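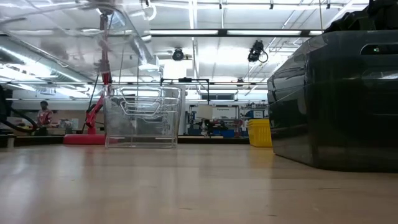 If you've ever wrestled with two plastic bins that have decided to become one bin, this page is for you. I store everything in bins (yarn, Christmas lights, the good tablecloths, you name it), and when they're empty they get nested, and when they're nested they get STUCK. My favorites are clear ones like the stack on the left, since I can see straight through them. Dark glossy bins are handsome, but I can never remember what I put in mine, so those get a strip of masking tape on the end with the contents written big.

First, the unsticking. Don't yank! What's holding them is mostly suction. Slide a butter knife down between the rims at one corner, wiggle until you hear a little sigh of air, then do the opposite corner. If they still won't budge, stand the outer bin in a few inches of warm water and put some cold water in the inner one. Give it a few minutes and twist.

To keep it from happening again, I drop 2 wine corks in the bottom of each bin before the next one goes in. My friend Pushpa Bhatia uses folded washcloths and swears hers never rattle. I tried that and ended up hunting for washcloths all October, so corks for me.

Washing: dish soap, warm water, soft cloth. No scrubby pads on the clear ones, they'll go cloudy and stay that way. For sticker goo, rub in a bit of cooking oil, leave it while you have your coffee, then wash. And dry them all the way before you stack — I once put away a damp set in our Clestcombe basement and the smell was something else.

If you wash them on a nice wood table like I do, put an old towel down. Grit on the bottom of a bin will leave scratches, and sliding is worse than setting. Lift, don't drag! (I tell my husband this every single time.)

Lids go upright in a dish rack, biggest at the back. I have 28 of them now and can pull out the right one without the whole lot landing on my feet.

Last updated 9/1/23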